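Montar una cámara en la muñeca de una mano robótica – guía de taller

Nivel: medio. Tiempo: una tarde larga, más lo que tarde la impresora.

La guía recoge cómo hemos montado la cámara en la mano del banco dos del taller Nedelcu. El diseño del soporte es de Alžběta Charvát y las pruebas de cableado las hizo Dagmar Sokol en agosto. Sirve para manos de varios dedos con una muñeca de sección redonda. Para una pinza de dos dedos hay que cambiar la base.

Material

Cámara USB pequeña, con lente de enfoque manual
Soporte impreso en PETG (archivo Wonus, versión 3)
Cuatro tornillos M3 x 10 y sus tuercas
Cable USB flexible de metro y medio
Bridas, cinta de tela y una llave Allen de 2,5

Paso 1. Imprimir el soporte

Con relleno del 40 % aguanta bien. El PLA se nos deformó cerca de los motores. Las paredes tienen que ser de cuatro perímetros, porque los tornillos aprietan contra ellas. Hay que repasar los agujeros con una broca de 3 mm antes de montar.

Paso 2. Fijar la cámara

Apague la alimentación del brazo. Coloque la abrazadera en la muñeca con los tornillos flojos y gírela hasta que la lente mire hacia la zona de agarre. Apriete en cruz, un poco cada tornillo. Si la pieza cruje, pare y lije el borde interior.

Paso 3. Pasar el cable

El cable va por la parte de atrás del antebrazo, con una brida antes de la muñeca y otra después. Entre las dos se deja un bucle de 39 mm de holgura. Con menos, el conector se sale al girar la muñeca a tope. Mueva el brazo a mano por todo su recorrido antes de cortar las bridas.

Paso 4. Enfocar

Ponga un objeto plano y claro donde vayan a trabajar las yemas y enfoque ahí. Lo que quede pegado a la lente saldrá borroso y no hay que intentar corregirlo. Una gota de laca de uñas en la rosca evita que el enfoque se mueva con la vibración.

Paso 5. Luz

La propia mano da sombra sobre la pieza. Con el flexo en un solo lado, el programa de detección tomaba el borde de la sombra por el borde del objeto. Dos lámparas bajas, una a cada lado, mejoran bastante el resultado – no lo arreglan del todo. Bajar la exposición ayuda con las superficies blancas.

Paso 6. Prueba de altura

Baje la mano a velocidad mínima y deténgala con la punta de un dedo casi en contacto con la superficie. Guarde una captura y anote la lectura del codificador. En nuestro banco, el valor de reposo es 1157 y el de contacto, 3572. Los suyos serán otros. Repita la bajada 10 veces y, si la lectura baila, revise primero los tornillos de la abrazadera.

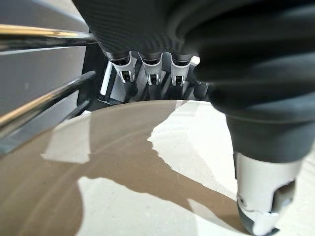

Con la altura anotada, ya se puede poner el límite en el archivo de configuración. Deje un par de milímetros de margen hasta que la mano lleve unos días funcionando. El soporte para muñecas más anchas está en la carpeta Gredico, sin probar todavía.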